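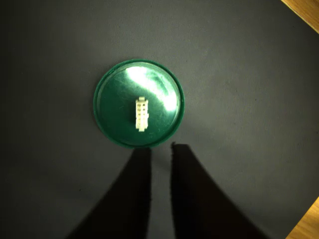

Green lid on the gray mat, top view

Vernstead Room Heating Logs

Readings from wireless room thermostats and radiator valves in 14 homes, collected over one heating season that ended in March. The files are meant for people who write or test heating schedules.

Contents

readings/ holds one CSV per home, one row every 6 minutes
homes.csv lists floor area, boiler type and number of radiators
schedules/ holds the set points each household used

Columns in readings: time (local), room, temp_c, setpoint_c, valve_pct, boiler_on. An empty valve_pct means the room has no smart valve. Temperatures are rounded to the nearest tenth.

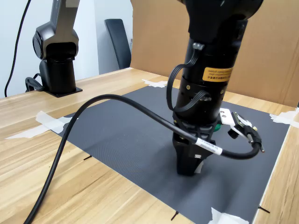

Page last changed: March, 16:20

Known problems

Home 9 lost its broadband connection twice, and the gaps were left unfilled. In home 3 the hall thermostat was hung over a radiator for the first 20 days, so drop those rows if you need true room temperature. Hot water runs are logged as boiler_on in combi homes and can't be told apart from heating.

Valves report 75 as their highest opening in homes 11 and 12. Sławomir Kubiak checked this against the valve settings and it is a limit set by the installer.

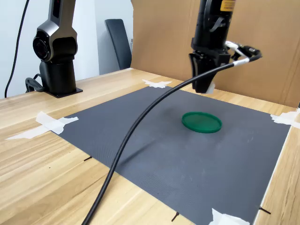

Mat taped to the tabletop, with the round lid on it

Use and contact

Free for research and teaching. Please cite as "Vernstead Room Heating Logs, Lis and Ostrowski". Street names and postal codes were removed before release. Send corrections to Teresa Ostrowski, with the home number and the row time. Edmund Lis handles requests for the raw gateway files.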